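Stitby Community > Home & Furniture > Surfaces and Finishes

Old wax and a white heat mark on a dining table — strip it or leave it?

Posted by Yamuna Varma
11/23/18
Tags: tables, wax, heat marks, secondhand

Hi all. Need help fast-ish, people are coming to stay and the table is a mess.

Got a secondhand dining table in May from a couple moving out of Zurnport. Solid top as far as I can tell, sort of honey brown, no label underneath except a paper sticker that says Louro and a number. Seller said it was "waxed every year". Paid 40 for it, with two chairs, so no complaints about the price.

Problems:

White cloudy mark where somebody (my brother) put a casserole dish down. Size of a saucer. Not rough, just white.

The whole top feels tacky when the heating is on. Paper sticks to it. You can drag a fingernail and get a curl of grayish stuff.

One long scratch near the end, doesn't catch a nail.

What I've tried so far: damp cloth, dish soap, then more dish soap. Then mayonnaise overnight on the white mark because my aunt swears by it. The mark is maybe a bit smaller?? Also the kitchen smelled of mayo.

What I don't want to do is sand it. I live in an apartment on the third floor, no balcony, and I did sand a shelf indoors once and was finding dust in the cereal.

So: do I need to strip the wax off first, or deal with the white mark first? And is it even wax? How do you tell? There's a hardware store down the road but they mostly sell paint and keys, so if the answer is some special product please say what's in it so I can find something similar.

Thanks in advance. Can post more details tonight when I'm home.

2 answers, sorted by votes

Dörte Lenz
98 points, accepted

Wax first, mark second. If you work on the mark with a pile of old wax over it you're mostly pushing wax around.

But check what you have. Pick a place that doesn't show, underside of the overhang or inside a leg. Put a drop of mineral spirits on a white rag, rub for a minute. Rag comes away yellow or brown and the wood goes dull = wax. Nothing on the rag and the wood looks the same = some kind of varnish or lacquer with no wax on it. From the fingernail curl I would bet on wax, and a lot of it. People put it on every year and never take any off, then it collects kitchen grease and hand cream and goes gray and gummy. Very common. My mother's sideboard was so thick with it you could write your name.

Then there's what is under the wax. Same hidden spot, once it's clean, put one drop of denatured alcohol on it with a cotton swab. Wait a little. Goes sticky, it's shellac. Doesn't change, it's more likely varnish or a modern finish, or it's oiled. This matters for the heat mark, see further down.

One more thing to rule out. You wrote "solid top as far as I can tell". Look at the end of the board and compare it with the top. On real boards the grain you see on top carries on over the end, you get end grain there, little curved lines or dots. On veneer you get a thin layer and something different below. On laminate it's a printed pattern and the edge is usually a separate strip. Wax on laminate is useless by the way, it only sits there and goes sticky. Laminate is easy — clean it with a mild degreaser and stop waxing it, done.

The pattern on top won't settle it by itself. My own work table is a pale wood-grain laminate, and the print has the long straight lines and even the oval loops you get on a real plank:
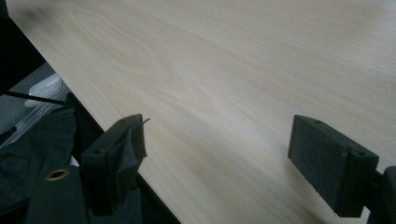 Taking the wax off

Assuming it's wax over real wood or veneer. You need mineral spirits (the low odor kind if you're in an apartment), a bag of white cotton rags, and a pad of 0000 steel wool or a white nylon pad. Not the green kitchen pad, that one scratches.

Open a window. Two if you have them. Gloves. Gas stove pilot off, no candles.

Wet a rag, wipe an area as big as a placemat, let it sit a minute so the wax goes soft. Rub along the grain with the pad, light pressure. Wipe off right away with a clean rag. If you leave it the wax just hardens again in a new place. Next area, overlap a little.

Turn the rags often. I went through 6 on a table for four people, and that was one that hadn't been waxed so much.

When the rag comes away nearly clean, leave the table overnight. It will look flat and dull and you will think you ruined it. You didnt.

The rags: hang them up flat outside or over a metal rail until dry, don't ball them up in the trash. Mineral spirits isn't as bad as linseed oil for this but it's a good habit, and old polish has all sorts in it.

The white mark

White means moisture caught in the finish, not in the wood. Good news. Black would be worse. Often it fades on its own a bit once the wax is off, so look again next morning before doing anything.

Still there? Dry iron, no steam, lowest setting, empty the water out of it first. Plain cotton cloth folded once over the mark. Iron down for a few seconds, lift, look. Repeat. Go slow, if the cloth feels hot to hold then wait. A hair dryer is gentler and takes longer. If your alcohol test said shellac, use the hair dryer only, shellac gets soft with heat and you can print the weave of the cloth into it. Ask me how I know.

If it's not gone after that, a tiny bit of oil and very fine rottenstone, rubbed along the grain with a finger in a cloth. You're polishing away the top of the finish, so stop when the mark goes.

Mayonnaise works sometimes because of the oil in it. You can use plain mineral oil and skip the smell. Do clean off what's left of the mayo before you go further.

The scratch

If it doesn't catch a nail leave it until the end. New wax hides most of those. If not, a wax stick in a close color, a shade darker than you think.

Putting something back on

Thin coat of paste wax. Thinner than that. Put a lump inside a piece of old t-shirt, squeeze so it comes through the cloth, wipe on, wait till it hazes, buff hard. One coat. Once a year is too often for a dining table unless it looks dry. Buff it in between, no new wax. I use Astia clear, any paste wax for furniture is fine, but read the tin and avoid silicone. If anybody ever wants to refinish the table silicone is a nightmare.

Use it after a day. Trivets from now on, also for your brother.

Comments

Yamuna Varma: Did the rag test under the overhang. Rag went the color of tea. So wax. Alcohol test did nothing. And I looked at the end, there are curved lines like you said, so boards I think!! Buying mineral spirits tmrw.

Dörte Lenz: Good. Nothing with alcohol means you can use the iron. Still the lowest setting.

Yamuna Varma: Is paint thinner the same? The store has that, they looked at me funny when I asked for the other one.

Dörte Lenz: Read the back of the can. If it says mineral spirits or petroleum distillates only, yes. Lacquer thinner is something else, don't let them sell you that — it will take the finish off with the wax.

Yamuna Varma: Update. Wax is off, took the whole evening and my arm hurts. Table is two shades lighter, had no idea. White mark went faint overnight and then gone with the iron, fourth or fifth try. There's a ring I never noticed before at the other end, pale, much smaller. Same treatment?

Dörte Lenz: Same treatment. Let the first spot cool down and look at it in daylight before you wax.

shelfmonster
6 points

just use toothpaste, the white kind not gel. rub it in with your finger in circles 2 min and wipe. did it on my coffee table and the ring came right out. never bothered with all the wax stuff

as for sticky, vinegar and warm water half and half

Comments

Dörte Lenz: Toothpaste is an abrasive. Can work, but it leaves a dull patch the size of your finger and in circles you see it from across the room. If somebody does use it, go along the grain and wax afterward.

shelfmonster: well mine looks fine. its a matte table tho

Yamuna Varma: Did try vinegar on a corner before the other stuff, it took off some of the grease but it stayed tacky. Thanks anyway!

Related on Stitby

Black ring under a plant pot, oak, how deep does it go
Can I wax over Danish oil or do I have to wait
Drawer runners squeak in winter
Getting candle wax out of a woven runner without wrecking it
Veneer lifting at one corner — glue and clamp or leave alone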